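Subject: Re: [drollerby-users] grasp planner keeps picking the spout end on soft packs
To: drollerby-users

Hi all,

Sorry for the slow answer, I wanted to try a few things at our end before I opened my mouth. Quoting the important bit so people don't have to dig:

> We're on the Heltel driver with the stock Drollerby planner. Boxes and
> tins are fine. Anything with a floppy body and a hard cap goes wrong:
> the top-scoring grasp is nearly always on the cap, the fingers close on
> a sliver of it, and the pack swings round on the way up. Turning up
> the centroid weight helped a bit but then the boxes got worse. Is there
> a per-object setting I've missed? Also, does anyone trust the yaw
> estimate on shiny film? Ours flips by 180 degrees for no reason I can
> see.

No, you haven't missed a setting, there isn't one (I went looking for it last December and ended up reading half the scoring code). What happens is that the planner rewards crisp parallel edges, and a screw cap is the crispest thing on a pouch. The body has a seam that hardly stands up from the table, so it scores next to nothing. Lovely for tins, hopeless for sauce.

What we do now is run the mask through a small filter first. It measures how wide the mask is along its long axis and throws away any grasp centre where the width drops under a set share of the widest part. Ours is set to 62 per cent. I'd love to say I worked that out properly, but I started at 100, which left me with no grasps at all, and came down until things looked sensible! At 59 the neck of one of our pouches crept back in, so I went up a touch and left it there.

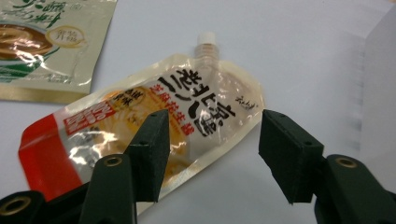
The filter goes in between the mask node and the planner, so the centroid weight can go back to its default and your boxes should be happy again. One catch: if two packs are lying close to each other the mask sometimes joins them up, and then the widest part is nonsense. I split on the depth edge where there is one, and where there isn't I just drop the candidate and ask for another view. Slow, but I'd sooner wait than sort out a daft grasp.

As for the yaw: no, I don't trust it either. The 180 flip isn't really a fault in the estimate, it's that the fit is done on the outline and a pouch outline is nearly the same both ways up. Glare makes it worse by nibbling bits out of the mask, a different bit each time. If all you want is to pick the thing up then fold the angle so that both answers count as one, and the flips vanish from your logs. If you need to know which end has the cap (we do, for placing) you'll want something that looks at the print or the cap itself. We use the Mendonça keypoint model for that, with two points only, spout and base. It copes with a pack lying on a slant, which the outline fit never liked much.

Do watch the frame names if you try it. The Mendonça wrapper publishes in the camera frame and Heltel expects the tool frame, and neither of them complains if you get it wrong. I lost an afternoon to that one. There's a transform in the Nukemham branch that does it for you, but it needs rebasing and I haven't got round to it.

I can post the filter as a patch if people want it. It's short and a bit ugly, and the share is still a constant at the top of the file when it ought to be a parameter. Could you send me one of your bags with the swinging in it? I'd like to run it through before I tidy anything up, mostly to see whether your masks have the same holes in them as mine.

Cheers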